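Brollach scene rules

The Brollach scene rules are a set of good-practice guidelines for building simulated homes in which household robots are trained and tested. First issued in August by the Zistano project, they quickly became popular with small teams – and it is easy to see why, as the whole text can be read over a cup of coffee! The current edition is dated June 29, 2019, and contains 159 rules in 4 parts.

Part one covers layout. Objects must rest fully on a surface before a trial starts, and everyday clutter is welcome. A counter with only one item on it is thought too easy, so the rules ask for things of different shapes and sizes, some of them thin and flat.

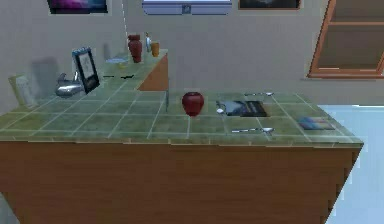 Simulated kitchen counter with an apple, spoons and other household items.

Part two, often called the Omerović part after the lab that drafted it, deals with light and viewpoint. Tilted views are allowed, and strong shadows are encouraged. Dark furniture is a wonderful test of a vision system, and small objects should turn up on shelves and seats as well as on tables.

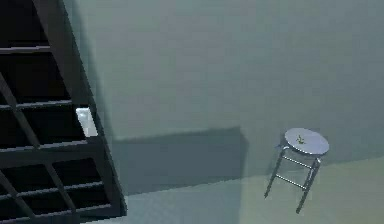 Scoring fills the third part. Each task is run 40 times with fresh starting positions, and failed runs must be reported along with the good ones. The last part covers record keeping – scene versions, random seeds and any change made by hand. Trutik, a free checking tool, tests 98 of the rules automatically and leaves the rest to a human reviewer.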